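Week 7 handout – Primaries, delegates, and what "winning" a state means

Hi all. These are my own notes cleaned up a bit, so forgive the places where they sound like me talking. If you missed the lecture, read these before section and bring the worksheet. If you were there, skip to the part on thresholds, where I went too fast and several of you looked at me with real pain.

Where we left off

Last week we did general elections, where people vote, somebody adds up the votes, and the person with the most votes usually gets the job. Primaries look the same from the outside (same gyms, same stickers, same long line at 6 p.m.) but the thing being handed out is different. In a presidential primary you are dividing up delegates, and those delegates later go to a convention and pick the nominee. So every time you read a headline saying a candidate "won" a state, I want you to ask: won how many delegates, and under which rules?

Our practice state

Real states come with so many quirks that I made up a small one for us, and we'll use it through the midterm. It's called Salham. Salham sends 16 delegates to the convention. All of them are awarded from the statewide vote, with no districts (we add districts in week 8, be patient). Two candidates are serious, Lorkine and Mahmoud, and a third, Prallureo, is running on a shoestring and is mostly in it for the farm issues.

Method one: winner take all

Easy! Whoever finishes first gets all 16. Say Lorkine gets 41 percent, Mahmoud gets 39 and Prallureo gets 20. Lorkine walks away with everything, even though most voters picked somebody else. I asked in lecture whether that's fair and the room split pretty evenly, which I love. Hold on to whatever you said, I'm going to ask again after the unit on coalitions.

One thing to notice is how this changes where campaigns spend money. If Mahmoud's people think they're two points behind with a week to go, they will pour everything into Salham. If they think they're twenty behind, they'll leave town. Second place is worth nothing, so a close second is the saddest result there is.

Method two: proportional

Now the 16 get divided by vote share. Multiply each share by 16 and you get 6.56 for Lorkine, 6.24 for Mahmoud and 3.2 for Prallureo. You can't send 0.56 of a person to a convention, so we need a rounding rule. We'll use largest remainder: give everyone their whole number first (6, 6 and 3, so 15), then hand the leftover seat to the biggest fraction. Lorkine's .56 beats Mahmoud's .24 and Prallureo's .2, so it's 7, 6, 3.

Look at that again. Under method one Lorkine leads by 16. Under method two Lorkine leads by one. Same voters, same ballots. The television map would be colored in exactly the same way in both cases, and this is why I get grumpy about television maps.

Method three: proportional with a threshold

This is the one I rushed. Many contests say you must reach a minimum share before you get any delegates at all. We'll use 15 percent, which is the number you'll run into in Democratic primaries. At 20 percent Prallureo clears it, so nothing changes.

But move some votes. Lorkine 45, Mahmoud 41, Prallureo 14. Prallureo is out and gets zero. Then – and this is the step people forget – you recalculate using only the votes of the candidates who are left. Together Lorkine and Mahmoud have 86 percent. Lorkine's share of that is 45 divided by 86, or 52.3 percent. Times 16, you get 8.37. Mahmoud gets 7.63. Whole numbers are 8 and 7, and the leftover goes to Mahmoud. Final: 8 to 8. A four-point win and a tie in delegates!

If your answer came out as 7 and 7 with two left over, you multiplied the original percentages and skipped the recalculation. Go back and do the division first. I saw a lot of this on the warm-up.

A word about momentum

Delegates aren't the only thing a primary gives out. An early state can award very few and still shape the race, through news coverage, donations and who decides to drop out. Political scientists argue about how much of this is the vote itself and how much is the vote compared with expectations. Read the chapter with that in mind, and pay attention to page 107, where the chart compares polling before and after the early contests. The footnote under it matters more than the chart does, in my opinion.

For section

Finish worksheet problems 1 through 6. Problem 5 has a typo: the threshold should be 15, and the shares are fine as printed. Show the recalculation step, please, even if you did it in your head.

Questions on the notes go on the course page as usual, and I'll answer what I can before section.
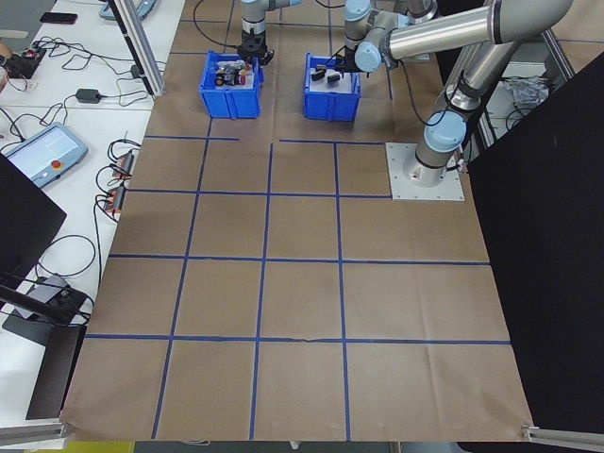
Prallureo's voters are what I got stuck on. In the 14 percent version, do their ballots just stop counting for delegates, or can they switch to one of the other two like people do in a caucus? I did problem 4 assuming they can't switch, and I got 8 and 8 the same way you did, but if even half of them moved to Lorkine it wouldn't be a tie anymore.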